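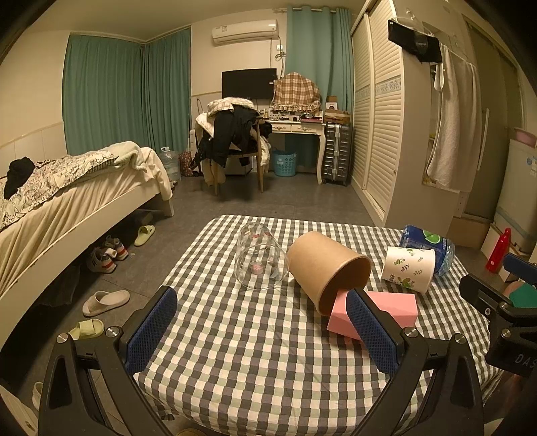

About Prallska

Prallska compares grippers, wrist cameras and controllers for groups that collect manipulation data by hand. We were founded in October by Ynyr Penry, who still writes most of the test sheets.

We do not sell hardware. Clients send two or more candidate tools and we run them over the same set of household objects: paper cups, clear cups, bottles. Clear plastic is on every list - it is hard on cameras and on thin-walled grasps. A standard comparison is 500 grasps per tool. A long one is 2,000, with pad wear logged throughout. 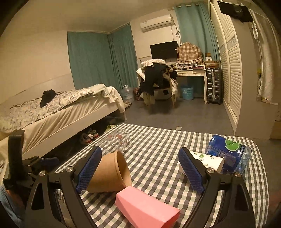 Hand-held gripper with ribbed blue pads, jaws open. Cups and a bottle on a checkered cloth.

Sessions are held in furnished rooms as well as at the bench. Controller work covers the Gireck and Zokov units, tested for latency and dropped commands. The Nambiar arm comparison stands at 1,025 trials and is still open.

Reports list every failed grasp by object and pad type. Raw logs are included. Requests for a test slot should state tool weight, jaw opening and camera mount.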